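Week 4: Who Pays for the Shirt?

Welcome back! Today we get to my favorite part of the course, front-of-shirt sponsorship, and why clubs are starting to turn betting money down.
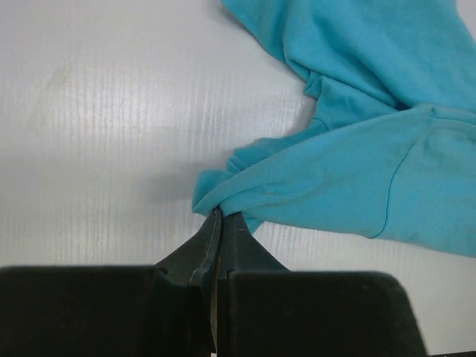 Department of Sport Management, Callwood College

Our case is Farkholm, a club with 1,005 members and a betting logo it wants gone by April. Read Ouazzani first (just 13 pages, and so lively!), then ask what the club gives up and who might step in.
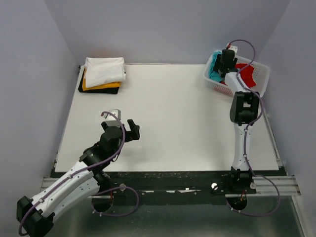
Folded clothes and a white laundry basket.

Bring a 500-word pitch to Birthe Kirkegaard's seminar.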